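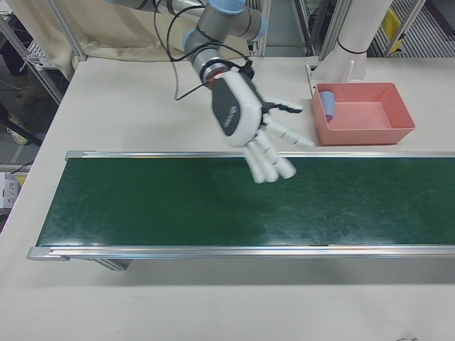
Hamumska README

Hamumskaは、共同工房Viltthorpeの一角でこつこつ組んできた、吊り下げアームと五本指ハンドとベルトコンベアの作業台、それからその台で録ったデータをまとめたリポジトリです。やっていることはとても地味で、ベルトのあたりに手を下ろし、小さな円筒をつまんで、ベルトの向こう側に置いたピンクの箱へ入れる。これを延々と繰り返しています。地味なのですが、週末の楽しみとしてはなかなか深くて、気がついたら制御ソフトより配線の話ばかり書いたREADMEになってしまいました。長いので、急いでいる方は「とりあえず動かす」まで飛ばしてください。

名前の由来をよく聞かれるのですが、最初の試作フォルダに打ち間違えてつけた文字列がそのまま残っただけで、深い意味はありません。読み方は「ハムムスカ」です。工房では「ハム」で通じます。

中に入っているもの

arm/ 吊り下げアームの制御。関節の上限下限もこの中のlimits.yamlにあります
hand/ ハンド側のファームウェアと指のキャリブレーション
belt/ コンベアの速度制御（Benedettiという名前のモジュールです）
data/ 録画と関節ログの索引。本体は別置き
tools/ 再生、間引き、時刻合わせなどの小道具
notes/ 作業メモ。読みにくいですが、困ったときはたいていここに答えがあります

台のつくり

アームは作業台の上から逆さに下げています。はじめは台の端に立てて使っていたのですが、そうするとベルトの向こうの箱に手を伸ばすたびに肘が張り出して、横で別の作業をしている人にたいへん迷惑でした。上から下ろす形にしてからは手前の天板が広く空いて、ノートPCも工具も置けますし、何より動きを正面からのぞき込めるのがうれしいところです（のぞき込むのは停止中だけにしてください！）。

手首の先についている白いハンドがSkovumです。指は節ごとに曲がり、親指だけ別の向きに動きます。アームとの境目に細い赤い輪が見えるはずで、交換のときはそこを目印にしてください。赤い輪より上はarm/、下はhand/の担当、という分け方でコードも整理してあります。この境目を決めるまでは、手首の回転をどちらが面倒見るのかで設定ファイルが二重になり、直したつもりの値が反対側から上書きされるという悲しい夜を何度か過ごしました。

コンベアは緑のベルトで、天板に対して斜めに置いています。まっすぐ置いたほうが座標の計算は楽なのですが、斜めのほうが手首のひねりに余裕が出て、指先が奥のレールに当たりにくくなりました。角度はbelt/pose.yamlに書いてあります。台を動かしたら必ず測り直してください。少しくらいなら大丈夫だろうと思って動かした翌朝、手がきれいに箱の隣へ円筒を置き続けていた、という記録がnotes/に残っています。

ベルトの表面には擦れや光る筋があります。新品のベルトに替えようかという相談もしたのですが、データの中の見た目が途中で変わるほうが困るので、そのまま使い続けることにしました。画像から物を探す処理を書く方は、筋を物体と取り違えないよう、belt/mask.pyの背景差分を先に通すのがおすすめです。

配線について

ここがいちばん書きたかったところです。黒いケーブルはアームの上のほうから手首まで、輪を描くようにゆったり垂らしてあります。見た目を整えたくて一度ぴったり沿わせて束ねたことがありますが、手首を大きくひねった瞬間に引っぱられて、ハンドとの通信が落ちました。それ以来、きれいさはあきらめて、たるみを残す方針です。

たるみの量は、手首を両方の限界まで回して、どちらでも張らないことを確かめて決めます。確かめるときは電源を入れずに手で回してください。机のほうへ流れていく分は、ベルトの上にかからないように左へ逃がします。ベルトにかかったまま動かすと、少しずつ右へ運ばれていって、ある瞬間に急に引かれます。私はこれを二回やりました。

とりあえず動かす

一、非常停止が効くことを確かめます。押して、電源が落ちて、戻して、また入る。毎回やってください。

二、アームの下と、ベルトの上を片づけます。コーヒーは隣の机へお願いします。

三、tools/check.pyを走らせます。関節、指、ベルトの順に返事を待ち、全部そろうと「ok」が三行出ます。指だけ返ってこないときは、たいてい手首のコネクタの差し込みが浅いです。

四、arm/home.pyで待機姿勢に下ろします。手がベルトの上で指を開いて止まればよしとします。

五、belt/run.pyでベルトを回します。既定の速度は毎秒70ミリで、これより速くすると指が閉じきる前に円筒が逃げていきます。腕に覚えのある方はどうぞ挑戦してください。うまくいった設定は、ぜひ送ってほしいです。

六、record.pyで録り始めます。終わりはCtrl+Cで、書き込みが済むまで少し待ってから端末を閉じてください。

データの中身

今の版には600エピソードが入っています。一つのエピソードは、手が待機姿勢を離れてからまた戻ってくるまでです。失敗したものも捨てずに入れてあり、ラベルのresult欄がmissになっています。つかみ損ねて指先で転がしてしまったもの、箱の縁に当てたもの、そもそも見当違いのところをつかんだものなど、眺めているとそれぞれに味があります。

ファイルは全部で1,126個です。エピソード数のきっちり二倍にならないのは、初期の録りでは映像とログを一つにまとめていたためで、欠けているわけではありません。読み込みはtools/loader.pyが両方の形式に対応していますので、自前で書くよりこちらを使ってもらうのが安全です。

一行のログには17個の値が並びます。並び順は次のとおりです。

時刻
アームの関節角が六つ
指の曲げが五つ、親指の向きが一つ
ベルト速度
つかみ判定
ハンド側の温度
非常停止の状態

角度はラジアン、速度はミリ毎秒です。指の曲げだけは、開いた状態をゼロ、閉じきった状態を一とした割合で入っています。以前の版では逆向きでした。古いスクリプトを使うと、握るべきところで元気よく手を開きますのでご注意ください。

映像は固定カメラの一視点です。速く動く指は少しぶれて写ります。シャッターを短くすれば止まるのですが、工房の照明では暗くなりすぎたので、ぶれは許すことにしました。指先の正確な位置が必要な方は、映像から追うよりログの値を使ってください。

背景には棚やカーテンがあり、工房に来ている人の足元が入ることもあります。顔が入ってしまったエピソードは公開前に外しましたが、もし見つけたらすぐ知らせてください。差し替えます。

箱と円筒

受け側はサーモンピンクのプラスチックの箱で、側面が斜めになっています。この傾きがなかなか優秀で、少し外し気味に放しても内側へ滑ってくれます。おかげで成功率の数字は、手の賢さより少しよく見えていると思います。別の箱で試す方は、そのつもりで比べてください。

円筒は淡い水色の小さなものを使っています。ほかの色や形も試したい気持ちはあるのですが、まずは一種類を落ち着いてつかめるようになってから、と自分たちに言い聞かせているところです。箱の中に残ったまま次を始めると、画像側の検出がそちらへ引っぱられることがあります。検出を学習に使う場合は、ラベルのleftover欄を見てください。残っているときはtrueです。

知っておいてほしい癖

冬の朝は指の動きが渋いです。1月に録った分はとくに、閉じるまでの時間が長めに出ています。今は録り始める前に、hand/warmup.pyで握って開いてをしばらくやらせています。準備体操のようで、見ていてちょっとかわいいです。

Benedettiモジュールは、停止の命令を受けてから実際に止まるまでにわずかな遅れがあります。ログのベルト速度は命令値ではなく測定値なので、解析にはそのまま使えます。

長く回しているとカメラとログの時刻がずれてきます。tools/sync.pyで合わせられますが、エピソードを切り分ける前にかけてください。後からかけると、境目のところで数コマ分が隣のエピソードに入り込みます。

向いていない使い方

台は一つ、箱も一つ、円筒も一種類です。このデータだけで学習したものが、よその台でもすんなり動くとは思わないでください。また、人のすぐそばで動かす用途の安全性は何も確かめていません。うちでは動作中、手の届く範囲に人が入らない決まりにしています。

手伝ってくださる方へ

修正の提案は大歓迎です。誤字ひとつでも、遠慮なく送ってください。制御に関わる変更のときは、試したときのログを一つ添えてもらえると、こちらで再生して確かめられるので助かります。関節の上限を広げる変更だけは、現物の前で一緒に試してから取り込むことにしています。

ハンドの指のキャリブレーションはEvaristo Fabbriさんがほとんど一人で書き上げたもので、hand/calib.mdの手順も彼の文章を私が日本語に直しました。訳のおかしなところは私の責任です。

次にやりたいのは、ベルトを回したままでも止めたときと同じくらい落ち着いてつかませることと、手首のコネクタを抜けにくいものに替えることです。後者は部品がもう引き出しに入っているのですが、交換すると指の原点を取り直すことになるので、なかなか腰が上がりません。作業が済んだらnotes/connector.mdに手順を足します。

ライセンス

コードはMIT、データはCC BY 4.0です。使ってくださったときは、Hamumskaの名前をどこかに書いてもらえるとうれしいです。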